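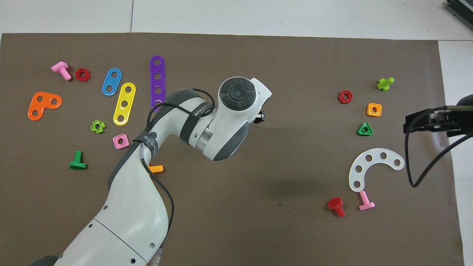 홈 | 글 목록 | 장난감 상자 | 책장 | 방명록
검색어를 입력하세요 검색

볼트와 너트에 또 빠졌습니다

지난번에 나무 블록 이야기를 쓰면서 다음엔 볼트 너트 놀이를 꼭 다루겠다고 했는데 드디어 씁니다! 사실 화요일에 쓰려고 앉았다가 조각을 만지작거리느라 한 줄도 못 썼어요. 손에 쥐면 놓기가 싫어지는 물건이라서요. 커다란 플라스틱 볼트를 너트에 넣고 돌릴 때 손끝에 전해지는 그 드르륵한 느낌, 아시는 분은 아실 거예요.

제가 가진 건 스티메로(Stimero)라는 이름으로 나온 세트입니다. 동네 장난감 가게 파르코넥스(Parkonex)에서 샀고, 처음 산 세트가 너무 마음에 들어서 얼마 뒤에 하나를 더 샀어요. 그래서 우리 집에는 지금 두 세트가 한 통에 섞여 있습니다. 섞지 말걸 하는 생각은 한 번도 안 했어요. 분홍 볼트가 더 많아졌는데 왜 후회를 하겠어요?

제일 먼저 자랑하고 싶은 건 모양입니다. 너트라고 하면 다들 육각형만 떠올리는데 이 장난감은 네모난 것도 있고 세모난 것도 있고, 연두색으로 꽃처럼 테두리가 올록볼록한 것도 있어요. 저는 이 꽃 너트를 편애합니다. 뭘 만들든 맨 위에는 꼭 이걸 올려요. 탑을 만들어도 꼭대기에 꽃, 자동차를 만들어도 지붕에 꽃. 조카가 "이모 또 꽃이야?" 하고 묻는데 네, 또 꽃입니다.

볼트 머리도 제각각이라 고르는 재미가 있어요. T자로 생긴 볼트는 손잡이처럼 잡고 돌리기 좋아서 어린아이들이 제일 먼저 집어 갑니다. 머리가 둥글넓적한 것보다 힘이 덜 들어가는 모양이에요. 남색 세모 볼트는 반대로 좀 새침합니다. 돌리다 보면 모서리가 손바닥에 닿아서 잡는 법을 조금씩 바꾸게 되는데, 저는 그게 은근히 좋더라고요.

그리고 구멍 뚫린 판들! 이게 있어야 비로소 뭔가를 '만든다'는 기분이 납니다. 볼트하고 너트만 있으면 끼우고 빼는 놀이인데, 판이 들어오는 순간 다리가 되고 팔이 되고 지붕이 돼요. 주황색 ㄱ자 판은 의자 만들 때 빠질 수 없고, 보라색 긴 판은 기린 목으로 딱입니다. 파란 타원형 판은 구멍이 두 개뿐이라 처음엔 쓸 데가 없어 보였는데, 지금은 관절 담당이에요. 두 판 사이에 끼워서 살짝만 조이면 까딱까딱 움직입니다. 꽉 조이지 않는 게 요령이에요. 꽉 조이면 그냥 막대기가 되어 버려요.

쏟아 놓고 노는 이야기

이 장난감은 통에서 하나씩 꺼내는 것보다 한꺼번에 넓게 펼쳐 놓고 시작하는 게 훨씬 재미있습니다. 통 안에서는 작은 너트가 전부 바닥으로 가라앉거든요. 손을 넣고 휘휘 저으면 나오는 건 늘 긴 판이고, 정작 필요한 빨간 너트는 맨 밑에 있어요. 그래서 저는 밑에 뭘 하나 깔고 그 위에 다 늘어놓습니다. 색이 진한 조각들이라 갈색처럼 차분한 바탕에 두면 정말 예뻐요. 하얀 이불 위에서도 해 봤는데 조각이 주름 사이로 숨어서 그건 별로였습니다. 자다가 등에 뭐가 배겨서 보니 네모 너트였던 밤도 있었고요.

펼칠 때는 일부러 간격을 좀 둡니다. 다닥다닥 붙여 놓으면 눈이 바빠서 고르질 못해요. 듬성듬성 놓으면 "저거랑 저거를 붙이면?" 하는 생각이 저절로 떠오릅니다. 색깔별로 줄을 세우는 건 권하지 않아요. 한번 해 봤더니 조카가 줄을 흐트러뜨리기 싫다며 아예 손을 안 대더라고요. 예쁘게 줄 선 조각만 한참 구경하다가 간식 먹으러 갔습니다.
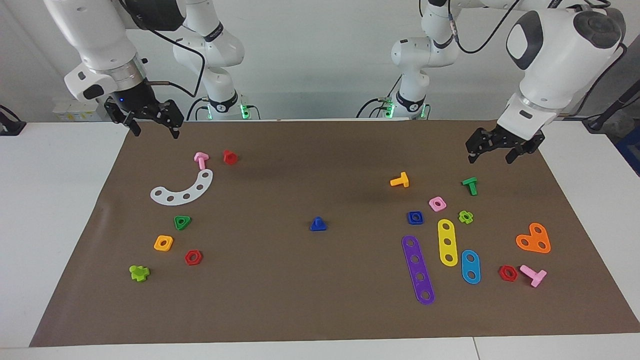 요즘 제일 많이 쓰는 판은 하얀색 둥근 활 모양입니다. 구멍이 다섯 개 나 있고 반달처럼 휘어 있어서 엎으면 다리, 뒤집으면 그네, 세우면 코끼리 코가 돼요. 양 끝 구멍에 볼트를 하나씩 꽂고 엎어 두면 제법 튼튼한 아치가 되는데, 가운데 구멍에 하나 더 꽂으면 다리가 셋인 괴상한 벌레가 됩니다. 조카는 벌레 쪽을 더 좋아해요. 벌레한테 이름도 지어 줬는데 '길라니'랍니다. 어디서 들은 말인지는 끝내 안 알려 줬어요.

어른도 해 보세요, 정말로요. 8월에 친구 마야 사바그(Maya Sabbagh)가 놀러 왔을 때 차나 한잔하자고 앉았는데, 탁자에 남아 있던 조각을 마야가 집더니 그날 찻물이 다 식을 때까지 내려놓지를 않았어요. 마야는 평소에 1000조각짜리 퍼즐을 즐기는 사람이라 이런 큼직한 장난감은 시시해할 줄 알았거든요. 그런데 퍼즐은 답이 하나인데 이건 없으니까 더 어렵다고, 자기는 왼쪽 오른쪽이 안 맞으면 못 견디겠다고 하면서 양쪽 날개 색을 맞추느라 너트를 몇 번이나 풀었다 조였다 했습니다. 그렇게 나온 게 잠자리였는지 비행기였는지는 우리 둘 다 아직 결론을 못 냈어요.

둘이서 할 수 있는 놀이도 하나 적어 둘게요. 한 사람이 조각 8개를 고릅니다. 다른 사람은 그걸 전부 써서 뭔가를 만들어야 해요. 하나라도 남기면 안 됩니다. 쉬워 보이지만 고르는 사람이 심술을 부려서 너트만 잔뜩 주면 아주 골치가 아파요. 저는 볼트 하나에 너트를 줄줄이 꿰어서 "꼬치입니다" 하고 내민 적이 있는데 통과됐습니다. 심사 기준이 너그러운 놀이예요.

좀 더 조용한 놀이를 찾으신다면 눈 감고 맞히기도 있습니다. 눈을 감고 너트를 하나 만져서 세모인지 네모인지 육각인지 말하는 거예요. 네모하고 육각은 금방 구별이 되는데, 꽃 모양하고 육각은 의외로 헷갈립니다. 저도 꽤 틀려요. 꽃 너트를 그렇게 아낀다면서 말이죠!

씻고 넣어 두기

플라스틱이라 닦기는 쉽습니다. 저는 대야에 미지근한 물을 받아 주방 세제를 조금 풀고 조각을 다 담가서 흔들어 씻어요. 나사산 골에는 먼지가 끼니까 안 쓰는 칫솔로 한 번씩 돌려 가며 문지르고요. 너트 안쪽은 칫솔이 잘 안 들어가서 면봉을 씁니다. 말릴 때는 너트를 볼트에서 꼭 빼 두세요. 끼운 채로 두면 안쪽에 물이 남아서 다음에 풀 때 주르륵 흘러요. 소매가 젖어 본 사람의 말입니다.

보관은 이것저것 해 봤는데 지금은 셈리(Semley) 뚜껑 통 하나에 그냥 다 넣습니다. 한동안은 볼트 통, 너트 통, 판 통을 따로 뒀어요. 보기에는 좋았는데 정리 시간이 노는 시간보다 길어지니까 조카도 저도 점점 꺼내질 않게 되더라고요. 통 하나로 바꾼 뒤로는 치우는 것도 와르르 한 번이면 끝이고, 그 소리가 또 시원합니다. 다만 아래층에 미안하니 밤에는 손으로 살살 담아요.

혹시 새로 장만할까 고민하시는 분이 있다면, 가게에서 볼트 하나에 너트를 이것저것 바꿔 끼워 보시라고 하고 싶어요. 색이나 모양이 달라도 서로 다 맞물려야 재미가 있거든요. 저희 것은 세모 너트든 네모 너트든 볼트를 가리지 않아서 마음껏 섞어 씁니다. 예전에 쓰던 다른 장난감은 짝이 정해져 있어서, 너트 하나를 잃어버린 날부터 볼트 하나가 같이 놀고 있었어요.

다음 글에서는 조카가 주문한 '바퀴 달린 기린'에 도전해 봅니다. 목은 보라색 판으로 정했고, 바퀴는 아직 고민 중이에요. 큰 너트를 쓰면 굴러가긴 할 것 같은데 육각이라 덜컹거릴까 봐요. 좋은 생각 있으시면 방명록에 꼭 남겨 주세요!

새 글 소식을 이메일로 받아 보세요. 이메일 주소 구독하기
이 블로그는 쿠키를 사용합니다. 동의 자세히 보기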